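How to wash dishes by hand with less water

In our rented flat in Flurkesthorpe there is no dishwasher, and the water is on a meter. When the first bill came I started to read the meter before and after each washing. With the tap running I used 94 litres in one evening. Now I use much less, and the plates are equally clean.

Before you start, scrape all the food into the bin. Do not rinse it off under the tap. Wipe oily pans with a piece of old newspaper.

Fill one bowl with hot water and a small spoon of washing-up liquid. I use the Bennani one, the bottle of 745 ml, and it lasts for months. Fill a second bowl with clean cold water for rinsing.

Wash in this order: glasses, cutlery, plates, pans. Change the water when it becomes grey – normally this is before the pans.
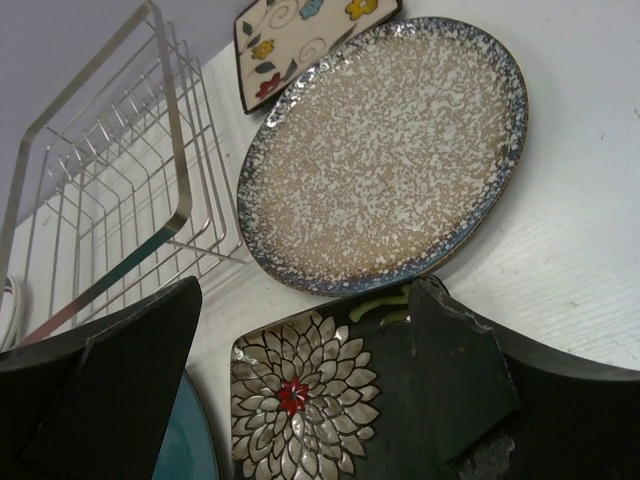 Drying is the part where many people lose time. A towel must be fresh each day, so I prefer to let the air do the work. A rack of steel wire like this one, with upright wires to keep the plates apart, lets the air pass on both sides. Put the big plates in first and leave one gap between them if you have space.

Empty the rack before the next meal. Once in 7 days wash the rack also, with a little vinegar in warm water.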